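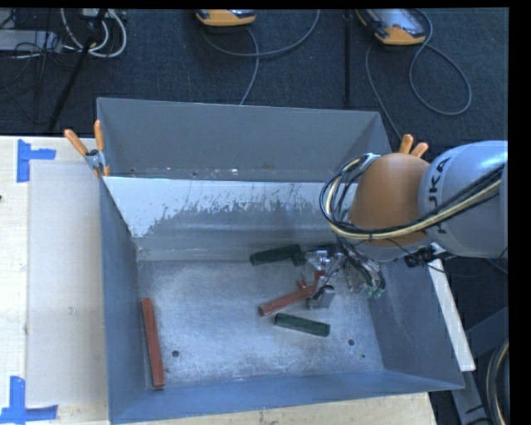 Issue 16

Bin liner mat creeping, blocks ending up against the wall
Product: Fasar sheet-metal bin, large, grey
Reported by: Zadby workshop
Status: open, workaround in place

Problem
We keep our long red and green blocks in one large bin on the wooden table. Over a morning the blocks drift. Most stay near the middle but one or two finish up hard against a side, nearly on end, and are awkward to lift out. A red one by the left wall is the usual culprit. We had a Tasero non-slip mat under the bin and suspected it first.

Tried so far

1. Took the mat out and wiped the table. No change to the blocks, but the bin itself stopped creeping. Mat left out.

2. Checked the table with a level. It was 2 mm low on the left. Packed the legs on that side. Fewer blocks on the left wall afterwards, though still some.

3. Checked the bin floor with a 300 mm steel rule. Slight dip towards the front left corner, visible as a thin line of light under the rule. The front wall is square to the floor as far as we can tell.

4. Swapped with the spare bin from the Fonseca store room. Same size, flatter floor. Ran it for 6 days. Blocks stayed flatter but still crossed over each other, one end up and one end down.

5. Put fewer blocks in at once. This made the most difference. With a full load they prop each other up and slide off sideways.

Reply from supplier
A small dip is normal for folded sheet and they will not replace the bin for it. They suggested a rubber sheet cut to the floor. We have asked for a price — nothing back yet.

Workaround
Keep the load small, lay the blocks in flat and not tipped from the box, and check the left wall before each refill. Leave the packing under the table legs.

Ticket stays open until the rubber sheet has been tried.

Comments (3)

benchend: We had the same dip. Turned the bin end for end and it moved the trouble to the other side, so at least you know it's the floor.

oldrule: Thin rubber goes wavy if you only glue the corners. Glue the lot.

plainbox: Did the mat leave a mark on the table? Ours did.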